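Cladmont ウレタンキャスター 5個セット（板の間・フローリング用）

Wutent取扱い品。再入荷しました。前回7月分は早めに終了、すみません。

オフィスチェアの純正キャスター、硬いナイロンのままの方多いです。カーペットならOK。板の床だとゴロゴロ音、すじ状のキズ。そこで足だけ交換。椅子は買い替えなくて大丈夫。

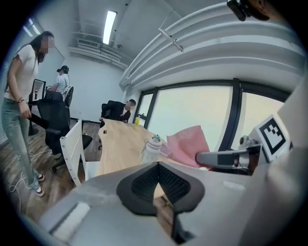
板張りの床とキャスター付きチェア

仕様
軸径 11mm（差込式）
重量 192g／1個
車輪 ウレタン、双輪
色 ブラック、グレー、クリアの3色
入数 5個（五本脚用）
価格 3000円（税込・送料別）

軸径は必ず測ってからご注文を。ネジ式の椅子には付きません。ここの間違いが一番多いです。返品は未開封のみ。ノギスがなければ定規でも可、ただし軸の太い部分で。先端の細いところを測ると合いません。

取付け。椅子を横に倒す。古いキャスターをまっすぐ引き抜く。固いときはマイナスドライバーでこじる、布をかませて。新しいのをカチッというまで押し込む。工具は基本いりません。髪の毛やホコリが軸に詰まってる場合は先に掃除してくださいい。
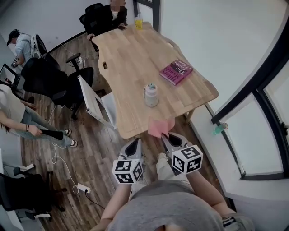

なお混ぜて使うのはNG。古いのが1個だけ残ってると、そこだけ高さがずれてガタつきます。5個まとめて交換で。四本脚の椅子なら1個余るので予備に。

車高は純正品と多少変わることあり。肘掛けが天板の裏に当たるギリギリの机は、座面の高さを見直してください。Nuttallシリーズの昇降デスクなら天板側で調整できます（別ページ）。

お手入れは固く絞った布で。シンナー、アルコール不可、ウレタンが白くなります。床のワックスがけ直後は使用を控えて、完全に乾いてから。長期間同じ場所に置きっぱなしだと淡い色の床に色移りすることがあります。たまに動かす。 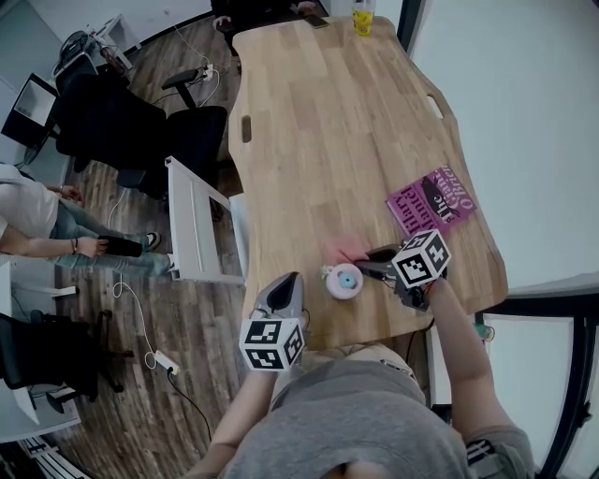
夜に椅子を引いても下の階を気にしなくなった、ただ最初の数日は転がりすぎて立つとき椅子が後ろへ逃げた、とのレビューあり。転がりが軽すぎる方にはブレーキ付きのWinddale型もあります。座ると動き、立つと止まるタイプ。軸径は同じ、色はブラックのみ。

在庫は店頭と共通のため、ご注文後に欠品となる場合がござます。まとめ買いは先にお問い合わせを。午後2時までのご注文は当日発送。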